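ok so a few people asked how the move from drip to proper espresso is going at work. short thread, typing this between meetings

background: office in Asthorpe, 9 of us, one sad drip machine since forever. Manaia Ashby got us a budget in June. $1,000 all in, spent $822. the rest is going on beans and I will not be taking questions

first thing I learned — fresh beans matter way more than the machine. we were on supermarket stuff with no roast date on it. switched to a bag from Patwary, the little roaster out past Druvham, and it was a diferent drink

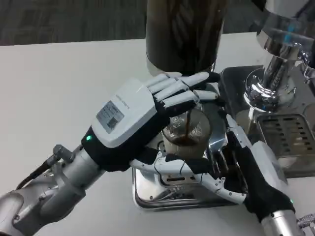

second thing, the water. ours is hard as nails, kettle goes white in a fortnight. got a filter jug, changed the taste more than I'd like to admit. descale your stuff people

third. write your recipe down!! dose, yield, time. Bereket Wubshet keeps a notebook by the sink and his shots are the only consistent ones in the building. mine are all over the shop

someone asked about grind. yes it drifts. humid arvo, go a bit coarser or the thing chokes. change one thing at a time or you'll never know what fixed it

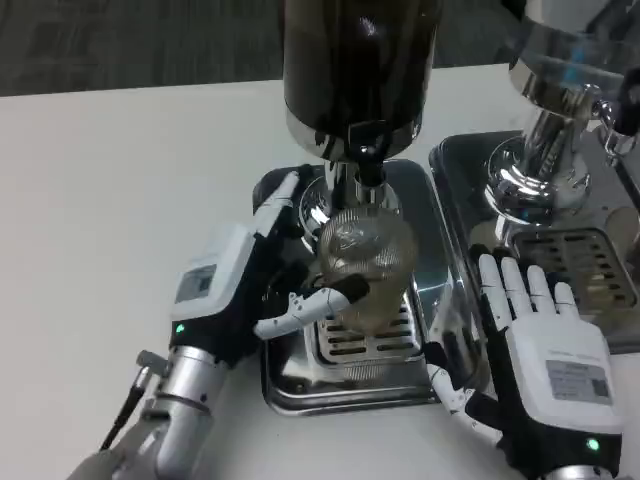

two grinders, each on its own tray

also decaf — the Plomness one is good now?? had it at 4pm and slept like a baby. decaf snobs (me, until last month) can pipe down

milk is a whole other thread. some 6 litres gone last week and most of that was me practising. colour's right, flavour's right, my latte art still looks like a thumb

right, meeting. will do the milk one tonite if I remember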